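Drahtkorb Zunen und Sortierboxen Cletura: Ordnung für Leute, die schon aufgegeben haben

Von Anum Rana

Es gibt zwei Sorten Menschen: die einen haben Spielzeug nach Größe sortiert im Regal, die anderen treten nachts auf einen Holzklotz. Ich gehöre zur zweiten Sorte und habe mir deshalb im März den Drahtkorb von Zunen bestellt, dazu die Boxen von Cletura mit dem Loch im Deckel. Getestet habe ich beides mit dem kompletten Bestand an Kleinkram, also mit allem, was quietscht, rollt, Stacheln hat oder einen anglotzt. 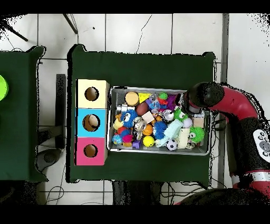
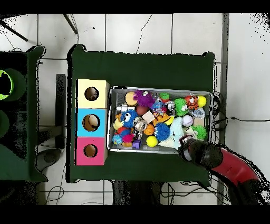
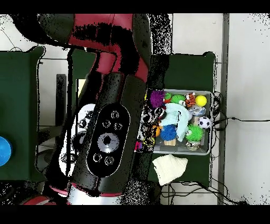
Unser Spielzeug im Drahtkorb, auf dem grünen Tischtuch.

Fangen wir mit dem Korb an. Laut Durrani, dem Versandhändler, wiegt er 560 Gramm, und das merkt man angenehm wenig. Der Rand steht etwas über und lässt sich gut greifen, solange man nicht gleichzeitig einen Stachelball festhält, der vom Haufen herunterwill. Das Gitter ist eng genug, dass mir bisher kein Bauklotz durchgefallen ist. Sand und Krümel fallen dagegen zuverlässig durch, und zwar auf das Tischtuch. Der Hersteller nennt das »selbstreinigend«. Ich nenne es eine Verlagerung der Zuständigkeit.

Was mir wirklich gefällt: Man sieht von der Seite, was unten liegt. In unserer alten Plastikkiste war die unterste Schicht ein archäologisches Projekt. Bei Zunen erkenne ich den vermissten Gegenstand durch das Gitter sofort und muss dann nur noch alles andere herausnehmen, um an ihn heranzukommen.

Flach ist der Korb allerdings schon. Wer Bälle besitzt, besitzt damit eine Kuppel. Plüsch und Schaumstoff kann man dazwischenstopfen, ein Fußball lässt nicht mit sich reden. Dazu kommt ein Problem, das in keiner Produktbeschreibung steht: Die fusseligen Figuren mit den langen Gummifransen verfangen sich im Draht. Man hebt das Monster an, und der Korb kommt mit.

Nun zu den Boxen. Drei Farben, Blassgelb, Hellblau, Rosa, in jeder oben ein rundes Loch. Die Idee ist, dass Kinder nach Farbe oder Laune einwerfen und das Aufräumen für ein Spiel halten. Das hat am ersten Freitag hervorragend geklappt und seitdem noch zweimal. Die Löcher sind brauchbar groß, für kleine Bälle und Klötze reicht es. Der Football passt nicht hinein, was meinen Neffen nicht davon abhält, es jedes Mal mit mehr Kraft zu versuchen.

Pappe bleibt eben Pappe. Die Ecken der rosa Box sind nach 4 Wochen weich, und eine verschüttete Apfelschorle möchte ich ihr nicht zumuten. Beim Ausleeren rächt sich außerdem das Loch: Was leicht hineingeht, kommt nur mit Schütteln wieder heraus, und das Geräusch ist um sieben Uhr morgens nichts für Mietshäuser.

Zum Preis. Für beides zusammen habe ich 60 Euro bezahlt, Versand aus Zarnville inbegriffen. Den Korb würde ich wieder kaufen, vermutlich gleich zwei davon und dann einen nur für Bälle. Bei den Boxen würde ich auf eine Variante aus Holz warten oder selbst zur Schere greifen.

Zunen Drahtkorb: 4 von 5 Punkten, Abzug für die Tiefe.
Cletura Sortierboxen: 2 von 5 Punkten, einer davon für das Hellblau.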